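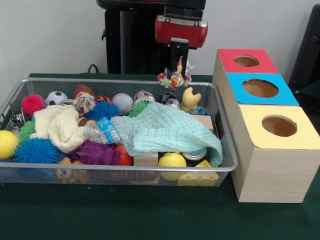 Full toy baskets at Bakesent playrooms are sorted at closing, by 5 p.m. Place the basket on the covered table.

## Step 1: Remove cloths

Lift knitted cloths first and shake them over the basket.

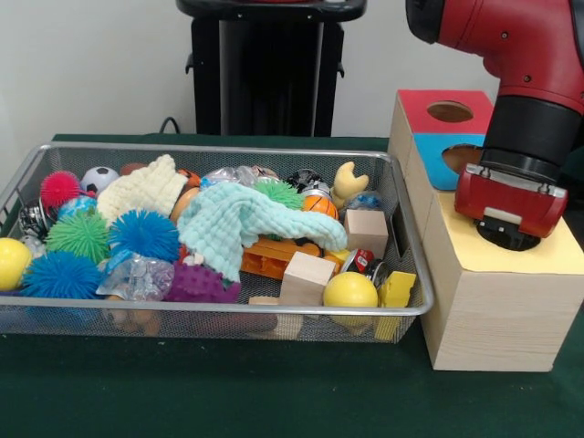
*Full basket with knitted cloths over the toys.*

## Step 2: Remove plastic

Set aside bottles and plastic bags. 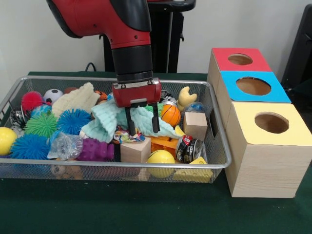
Spiky balls are wiped separately and left to dry for 24 hours.

## Step 3: Group the balls

Place smooth balls in one bin and plush toys in another. 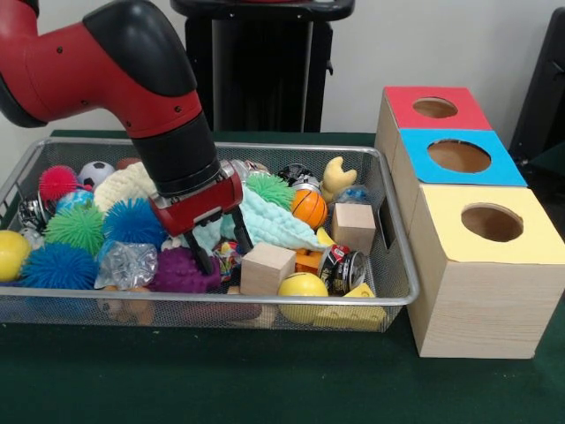 ## Step 4: Return the basket

Refill to the rim only.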